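4.2 Label size and measured waist

Share 16 | Comments 4

Label size is the figure most shoppers use to choose a pair of trousers, and the measured waist of the garment often differs from it. We compared the two for straight-leg trousers from Gronon, Fondau and Zamora, with all pairs taken from January stock. Each garment was laid flat, closed at the waistband and measured along the top edge without stretching. The result was doubled to give the full waist. Belt loops were left in place, and side adjusters were set to their widest position.

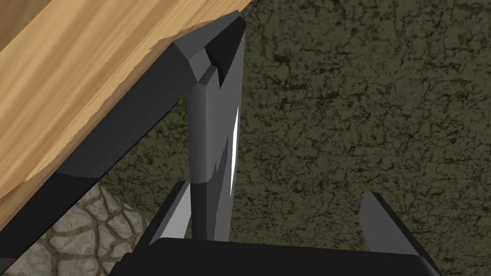
Figure 4. Wood-grain surface and dark gray gripper link, computer rendering.

The Gronon trousers ran larger than the label at every size. The gap was smallest in the low sizes and grew toward the top of the range, which is consistent with a single grading increment applied to a generous base pattern. Fondau ran close to the label in wool and larger in cotton twill. We attribute part of this to garment washing before sale, although the supplier sheets do not give a shrinkage allowance. Zamora showed no clear trend with size — the spread within a single label was wider than the mean gap between label and tape.

Shoppers in the survey were asked how they deal with such differences when ordering from home.
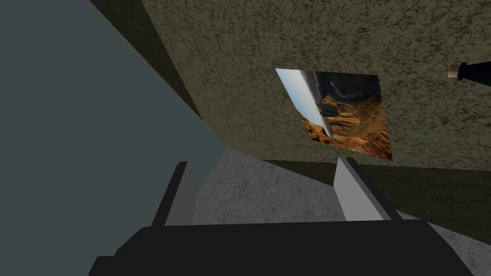
One respondent wrote that she orders two sizes of any trousers she has not worn before and sends one back, and that she stopped reading size charts after a pair marked the same as her old ones would not close. Similar practices appeared in some 10 of the 100 written replies. Most of the others named the rise, and only then the waist, as the main reason for a return. The rise is seldom printed on the label, and we did not measure it in this part of the work. 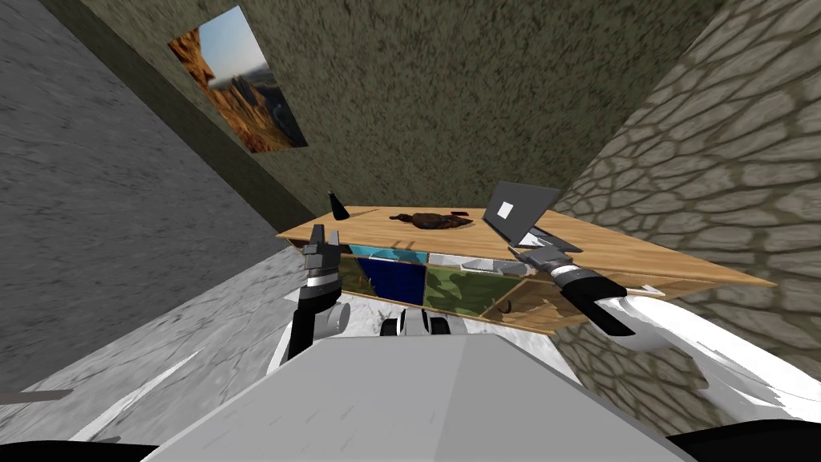 Figure 5. Rendered room with a wooden desk and two robot arms.

Fabric stretch complicates the comparison. A waistband with elastane can be sold under a smaller label and still close, so the flat measurement understates the range of bodies it will fit. Fereretti trousers were left out of the main table for this reason. All pairs supplied under that name had a partly elasticated back waist.

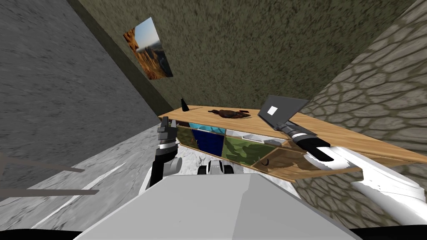
4.3 Repeatability of the flat measurement

Two operators measured the Fondau wool trousers a second time, working from the same written procedure. Disagreement was greatest on curved waistbands, where the tape can follow either the edge or the chord. The edge reading was used throughout.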